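Putting the good bowls away

I own way too many bowls, and I've chipped enough of them to have opinions! These are the habits that stuck once I got one cupboard sorted out.

1. Put cloth down first. I spread a couple of layers over the whole table before anything comes out of the cupboard. Old tablecloths, dish towels, whatever – a bare tabletop is murder on a rim.

2. Check your shelf height. My Cabral shelf gives me 30 cm, so I stop the stacks well short of that. Reaching over a tall pile is how I lost my favorite soup bowl last September.

3. Nest by size, two deep at most. A small earthy-colored bowl goes inside a bigger white one, and I start it off on its side so I can ease it in by the rim (dropping it flat is how you get that awful clunk). The checkered cloth stays underneath the whole time.
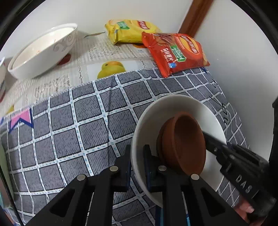
4. Line the ones you love. A paper napkin between bowls is plenty. I bought a pack of felt liners from Savach for 69 cents at a yard sale and they're still going, but napkins work just as well.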